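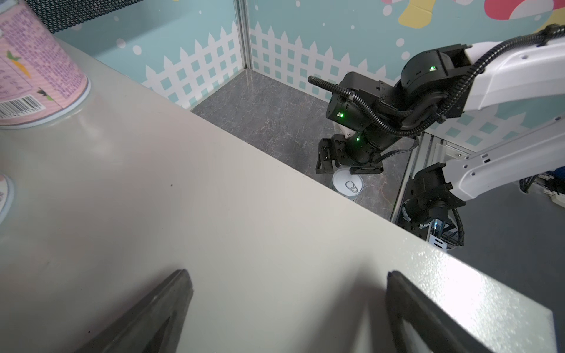

Small-Can Packaging and Display: Final Project Report

Prepared by Saimi Leinonen and Sohail Niazi
Supervisor: Pentti Ikonen
14 May 2019

1. Purpose

The project examined how small pull-tab cans are arranged on a sales surface, and how easily a customer can tell them apart by label and by lid. The work was proposed by Kemppainen, a family grocery firm that plans to renew its children's food shelves in August.

2. Setting

The display area was enclosed by light blue panels with white dots and a picket fence pattern. The floor of the display has a dark gray marble pattern, against which white cans stand out well. The pink label, with its purple text and cartoon carrots, was assessed separately for legibility.

3. Arrangement

Two layouts were compared: cans in straight rows and cans in a close group. All cans were placed with the lid facing upward.
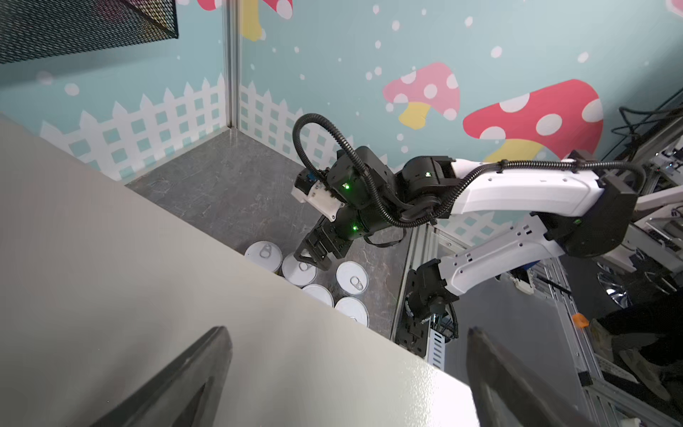

Figure 2. White cans in a close group on the marbled surface, pull-tab lids upward.

4. Findings

A questionnaire was returned by 289 customers. Most preferred the straight rows, although the close group was judged to look fuller. Eleven respondents remarked that the lids alone gave them no help in choosing a product.

The authors recommend straight rows with labels turned to the front. Nelli Rissanen reviewed the questionnaire before it was distributed. The full responses are held by the department and may be requested from the supervisor.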